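**Flombridge & District Makers' Forum > Out and About > Hulholm open day: was it worth the trip?**

### marrowfat_jen

Hello all. Several of you asked me to report back on the Hulholm open day on Saturday, so I've made a pot of tea and I'm going to do it properly, which means you may want one too. I went over on the early bus with my brother-in-law and we were there when the shutters went up.

For anyone who doesn't know the place, it's the long unit on the Pratari estate, past the tile warehouse, and you go in through the side. They had coffee on a trestle and a talk upstairs with 60 seats (all gone by the time we'd found the loo, so I can't tell you a thing about the talk). The main business was downstairs, where they had the arm going on a black table against the wall, shifting packets of snacks between two cardboard boxes.

I know that doesn't sound like much of a day out! I'd expected something enormous in a cage flinging car doors about. But I stood there far longer than I meant to. The chap running it was Guido Costa, who was lovely and patient with everybody, including a small boy who asked whether it could do his shoelaces. He explained that a crisp packet is a rotten thing for a machine to pick up, all air and slippery creases, and never the same shape twice. You can teach it where a brick is. A bag changes as soon as you touch it.

The other thing I hadn't reckoned on was how briskly it swings across when it's got nothing in its grip. It creeps about over the box like a cat on a shelf and then whoosh, off to the side.
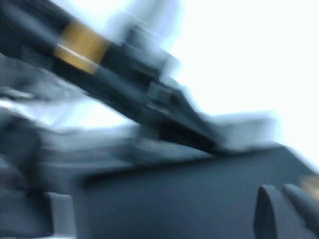
One thing from my private messages, which I'll put here so everyone has it.

> Did you have to book, or could you turn up on the day?

You could turn up. Only the talk needed a ticket, and you collected those at the side entrance.

### Old_Solder

Thanks for this, Jen, a good read. I was there in the afternoon and must have just missed you. I'm going to be the grump, though, because I came away a bit flat. I watched it for a fair old while and saw it lift one bag, put it in the other box, and then somebody leant over and put the bag back for the next go. My granddaughter does that with more flair and she's in reception.

I don't doubt it's clever underneath. But if you invite the public in you want to show them something that earns its keep, and I couldn't see how a firm gets from that to anything a shop or a warehouse would pay for. A twin-box packet shuffler isn't going to trouble the lads at the distribution centre.

Coffee was decent, I'll give them that.

### marrowfat_jen

Ah, you see, I think you were watching for the wrong bit! (Said with affection.) The lifting is dull, I grant you. What held me was the deciding. Guido said the easy way would have been to lay each packet flat on a mat with plenty of space, and they'd done that last year. This time they wanted them the way a tired person unpacking the shopping would leave them, so you had the shrimp crackers standing up at the back and the green crisps slumped across the front of them, and the arm had to work out that the green one was in the way.

I liked that the boxes were just boxes, too. Tape on them, a letter and a number on one, a handwritten label on the other. My brother-in-law reads a little Chinese and was delighted to announce that the label said biscuits. He then spent the bus ride home wanting biscuits, and I had to hear about it all the way to the roundabout.

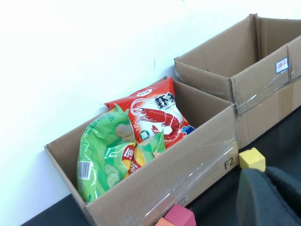

### tuppence_lathe

Joining in as I went with my two and we had a cracking time, so put me firmly in Jen's camp. Mine are seven and ten and I was braced for whining, and there was none until we tried to leave.

I asked about speed, as Old_Solder's complaint was mine to begin with. Guido told us they keep it slow with the public in the room and that it can be run faster when it's only staff. He also said something I've been chewing over since, that speed is nearly the last thing they work on. They'd logged 3,208 attempts at the crisp packets since the spring and he had them all sorted by what went wrong. Dropping it, squashing it, catching the box flap, grabbing two together. He was far more interested in showing us the failures than the good ones, and there was a printout of them on a clipboard which my eldest was allowed to hold. She's now keeping a clipboard of her own about the cat.

Old_Solder, did you see any of it go wrong while you were there? We had one where it took hold of the very corner of the seal and the bag swung round like a flag and ended up back where it started. Got the biggest cheer of the morning.

### Old_Solder

No, it behaved itself for me, more's the pity. I might have warmed to it.

I take the point about the deciding, Jen. I still say it wants explaining on a board by the table. I got there in a busy patch and couldn't get near enough to hear Guido, so all I had was the movement, and the movement by itself is not exciting. If I'd had the clipboard I'd have been happy as Larry. I spent most of my working life sorting faults into piles.

### brackenridge_b

Bit of a technical one from me, I'm afraid. I went specifically for the grippers, as I've been tempted to put one on the little arm in my garage. There was a man from Hájek with a table of spare parts by the stairs, and he quoted me 3,000 for a pair of fingers with the controller. Pounds. I asked him to say it again. My whole arm cost less than that, and so did the garage door.

So I'm partly with Old_Solder here. It's wonderful to look at, but there's a gap between what they show us and what any of us could try at home, and I'd have liked one corner of the room given over to cheap and cheerful. Somebody's made-at-the-kitchen-table version, even if it only picks up a sock.

Jen, how was the table laid out when you were there? I got there near closing and they'd started packing up.

### marrowfat_jen

Three thousand! I'd have had to sit down. I think you could do the cheap corner yourself, you know, and I expect they'd say yes if you wrote to them. I'd come and hold the sock.

As for the table, the boxes were side by side against the wall with the packets in the left one, and then along the front they'd put out some bits and bobs: foam cubes, and a small yellow duck over on the right. The duck had a following. People were coming back downstairs to check on it. There's a second exercise with the loose things, where you name one and it goes and fetches it, but it wasn't being run in the morning and I was sorry to miss that. The cubes looked like the sort you'd get in a toddler's bath set and I'd imagine they're a good deal kinder to practise on than a bag of crisps.
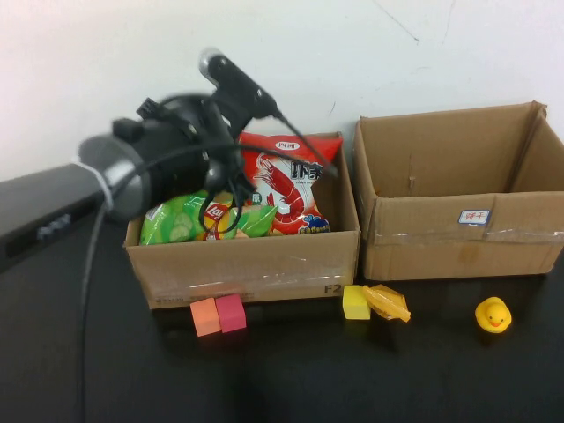
### tuppence_lathe

They did run the fetching one after lunch! We stayed for it. My youngest asked for the duck, naturally, along with every other child in the building, so the poor thing was up and down all afternoon. It went well enough with the duck. The cubes gave it more bother than I'd have guessed when two of them were touching, and Guido had to nudge them apart once.

brackenridge_b, I'd come to a cheap corner as well. I've got a drawer of servos that were going to be a puppet theatre.

### Old_Solder

Now see, the fetching would have suited me. What time was that? I was in from half past two and it was packets, packets, packets.

### tuppence_lathe

They went back to the packets just after two, so you were desperately unlucky. We left when the ice cream van came.

### Old_Solder

There was an ice cream van?

### marrowfat_jen

Oh dear. Round the back by the tile warehouse. I'm sorry, I should have put that at the top of my first post.

For next time, then: the lady on the desk told me they're planning another one in November, open until 4, and she'd take suggestions by post or if you hand a note in at the side entrance. I'm going to ask for a list on the wall saying what's running when, and a board with the explanation on it as Old_Solder says. brackenridge_b, shall I mention your corner or would you sooner write in yourself?

### brackenridge_b

I'll write myself, thank you, but do put a word in. I'd better get the garage arm to lift something first. It dropped a cork this morning.

### Old_Solder

Put me down for November. I'll come in the morning this time and stand at the front. And Jen, if your brother-in-law is going, I'll bring the biscuits.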